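Operators wanted – two-arm teleop, paid sessions, Wustora site

Grotimport is looking for people to drive a pair of robot arms by remote control and show them everyday tabletop jobs. Part time, on site, starting February. No robotics degree needed, no coding. If you have steady hands and don't get annoyed doing the same small thing over and over, keep reading.

The project is called Pramivport. You hold two hand controllers, the arms copy you, everything gets recorded. The recordings then go to the training team, who use them to teach the arms to do the task without a person. So how you move matters a lot. Jerky in, jerky out.

Tasks right now are mostly food and containers. Picking up soft stuff without squashing it, putting it in a bowl or basket, taking it out again, passing between left hand and right hand. Wire baskets are the current headache – the fingertips catch on the loops if you come in too low or too fast, and then the whole thing slides.
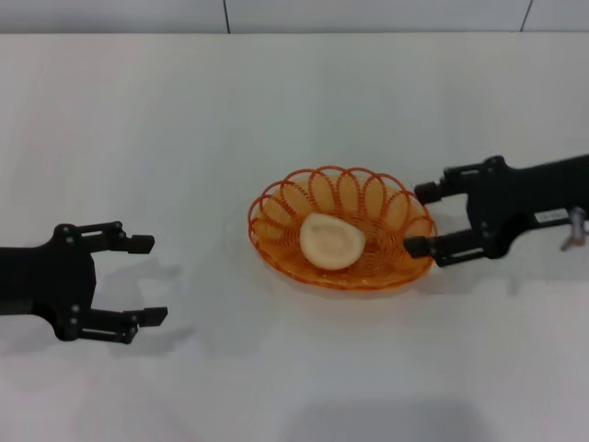 What a session looks like

Sessions are 3 hours with 2 breaks. Start times 9 in the morning or 1:30 in the afternoon, you pick when you sign up. You get a task sheet, a short warm up, then you record. A good operator gets through around 88 usable takes in a session once they have the hang of it. First few sessions will be way less, thats fine, you're paid by the hour and not by the take.

Bad takes get marked bad and you move on. Please don't try to rescue them. If you drop something, stop, hit the pedal, reset the table, go again.

You should

Be 18 or over
Be able to sit and use both arms for a stretch without pain
See well enough to judge small gaps on a screen (glasses ok)
Be ok with vague instructions sometimes – the sheets change mid week
Commit to at least 2 sessions a week for 9 weeks

Nice to have: gaming, sewing, model building, kitchen work, crane or excavator time. Left handers very welcome, we are short of them.

We give you

Paid training, full session rate
Parking, coffee, a locker
Travel money if you come in from Mohammed or further out

How to apply

Use the form on the Grotimport jobs page, pick "Pramivport operator" from the list. No cover letter. Just tell us which start time suits you, which hand you write with, and anything you do with your hands for work or fun. We'll invite you for a tryout, one hour, also paid. Expect to feel clumsy, everybody does on the first go.

Places are filled as we go so dont wait for a closing date. If you applied last round and didnt hear back, please apply again, some of the forms got lost.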